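Trander: hand-held gripper, notes and data card

Last revised 26/04/2018

What this is

Trander is a two-finger gripper you hold in your hand and squeeze, with a camera looking out past the fingers. It was built in a shared workshop by Canan Kozan and Embla Skjelbred. The recordings that go with it are short clips of household objects being picked up and put down. We are releasing 200 of them. Please read the section on limits before you decide that 200 is enough for whatever you have in mind, and then read it again.

Why we built it

The claim going round is that you can record a person using a tool like this and a robot arm will learn the job from the video. We doubted that and we still do, mostly. Building one seemed a fairer way to complain about it than posting comments.

Parts

Body and fingers: printed, black, files in the hardware folder. Print the fingers flat.
Threaded inserts: brass, pushed in with a soldering iron. If one goes in crooked, reprint. Drilling it out ruined 2 bodies for us.
Finger pads: black, glued on. See below.
Linkage: from the Mundel plans, changed so the fingers close evenly. The original version did not, whatever the plans say.
Camera mount: fixed angle. An adjustable one was tried and it drifted.

What is in the folders

clips: the recordings, one object per clip
labels: plain text, object name and whether the person holding the tool thought the grasp was good
hardware: print files
old: version 3 and earlier, kept for reference, please don't build them

The "good grasp" label is an opinion. Canan and Embla labeled the same clips separately and disagreed often enough that we kept both columns. Anyone who averages them is making up a number.

Pads

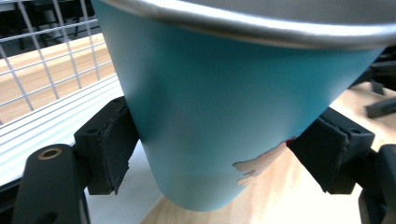
Pads are the weakest part of version 4. We have tried two glues and several ways of cutting, and the edges still come out ragged, as on the pair clamping the light blue cup. A tapered cup is a useful test for them, as flat fingers want to meet flat sides and the wall slopes away. It also has a pale patch on its side near one of the pads, and we would not trust any model that treats a mark like that as part of the object's shape. Cut new pads with a fresh blade and check them before each session.

Known limits

No force sensing. The clips cannot tell you how hard anything was squeezed.
The person holding the tool does most of the clever work, and none of that is recorded.
Clear plastic is badly covered.
Nothing here has been run on an arm. Prornero, our attempt at that, is planned for July and may not happen.

Use

Take what you like and credit Trander. If you train something on it and it works, send us the failures too. Changes to the linkage should come with a drawing. Questions go to Embla, questions about printing go to Canan.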